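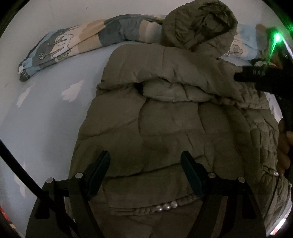
Chapter 6
Folding the Padded Coat

Most advice on folding was written with shirts in mind. A shirt lies flat and stays flat. A padded coat does neither, and the claim that any garment can be brought down to a neat rectangle in three moves deserves some doubt.

Start with the bed. Household manuals like it because it is wide and at a handy height, and both points are fair. They say less about the sheet, which slides and bunches as soon as a heavy coat is pulled across it.

Then there is the hood. The usual rule is to fold it down first. On a quilted coat it tends to spring back - the filling sees to that - and students may find it easier to leave the hood until the body is done.
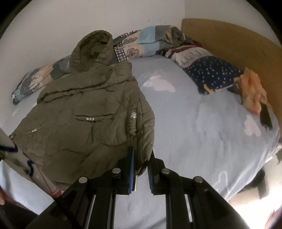 Trim causes more trouble than the manuals admit. Beads on a pocket or a strap can press into the cloth beside them, and gathered bands never lie quite level. Veerle De Bruijn, who tested 40 coats for the Sfeir housekeeping course, advised folding the beaded side inward. Her own notes do not show that this prevented a single mark, so we treat it as a habit and leave the proof to others.

In this chapter we compare folding, rolling and hanging, and ask of each how much shelf it saves after a week in the closet.

108 shares
3 comments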